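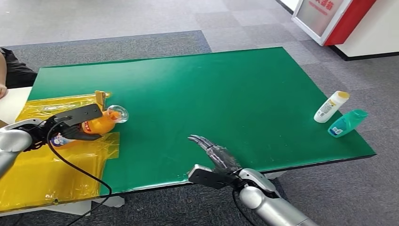 Wednesday was for the cupboard under the sink, which I had been putting off since we moved to Drostimthorpe. I wanted the bottles out where I could read the labels, so the green board did the job again. It is a good size for sorting, and a sheet of yellow plastic over one end saves wiping up drips.

The orange bottle with the clear cap went on the sheet. I use that cap as a measure and it never gets rinsed properly. The white one with the yellow cap stayed on the bare side. I laid them down as I got to them and didn't worry about order.

My rule is simple. If I have bought the same thing twice, the older one gets used first and goes at the front. If I can't remember what it was for, it goes in the box for the tip. Nine bottles ended up in there this time -- more than I'd like, and two of them hardly started.

I had looked at a pull-out rack from Planora, but it was 70 pounds and wouldn't clear the waste pipe. A plain plastic tray from Dellell does nearly as well. You slide it out, take what you need and slide it back.

The cupboard took most of the morning. The shelf still needs a new liner, and the hinge on the left door is loose, so I'll look at both at the weekend. After that it's the shed -- I have no plan for the shed yet.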